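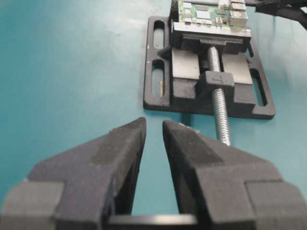 How often should a drill-press vise be looked over? At my bench it gets a quick check before every drilling session and a proper one, with the wrenches out, at the start of each month.

I'm Margareta Bălan and I keep the shared metal bench at Prullstead in working order, or I try to. This is the monthly list for the small black vise, with my comments from this round. Zainab Idahosa asked me to write the comments out in full this time so that whoever does August can see what I looked at and what I let go. Fine by me, I like talking about vises!

Checked: Tuesday, April 30, 2019
Bench tag: 2692
Checked by: M. Bălan, second look by Femi Okeke

1. Base plate flat, no cracks around the slots – OK
I put a straightedge across it both ways and then ran a fingernail along the edge of every slot. Cracks like to start at the ends of a slot when somebody has leaned on the bolts too hard. Nothing this time. The rounded corners are clean too, no burrs to catch a sleeve on.

2. Mounting slots clear – NEEDS ATTENTION
There's a little sliver of metal in the lower left slot. Brush it out, please, and use the brush, not your finger. I got a splinter of swarf under my nail last year and had to go home early, so I'm a bit of a bore on this subject. A chip under a bolt head or under the base will tip the vise just enough to make your holes wander, and then everyone blames the drill.

3. Hold-down bolts and washers – OK
Checked with the vise bolted to the drill table. Wide washers under both heads, snug, no wobble. If you borrow the bolts for another job, put them back in the Bridard tin. Igor Hrnčiar, I mean you (and you know I mean you).

4. Guide rails – OK
Wiped both down and slid the front jaw the whole way along. It moves smoothly with no tight spot that I could feel. They're flat gray rails and they take a nice shine, so it's easy to see if one gets scored. A thin wipe of oil is plenty. Last winter they were swimming in it and every chip in the shop moved in.

5. Lead screw – OK, with a comment
Threads look even and nothing is packed between them. I ran it in and out with a dry brush held against it, then one drop of oil. Remember that the screw sticks out past the front of the base, so look where your hand and your apron strings are before you switch on. It's at just the right height to snag a loose cuff.

6. Nut block on the front jaw – OK
The one with the raised 4 on top. I've been asked three times now what the 4 means and I don't know. It isn't a size and it isn't our number for it, so please don't write it in the tag column! Our number is 2692. The block itself is tight, with no rocking when I push on it from either side.

7. Jaws close square – OK
Closed them on a strip of paper at the left, then at the right, and it gripped the same at both ends. Femi did it again after me with his own strip and got the same answer.

8. Holding test – OK
Clamped a bit of scrap bar and pulled on it hard. It stayed put. I left it there for 30 minutes while I did the files and it was just as tight afterward.

9. Work surface – OK
The teal top wipes down fine with a damp cloth. No drilling straight onto it, ever. Use the scrap board from the Binddale shelf.

To do before anyone drills: clear the slot in item 2, then initial next to it. Obinna Akpan is in first tomorrow and has said he'll take it. Spare brushes are in drawer 17, and if that one's empty come and find me before you reach for the air line – I don't want chips blown across the room at somebody's face.

Next full check: first working day of the month, same list.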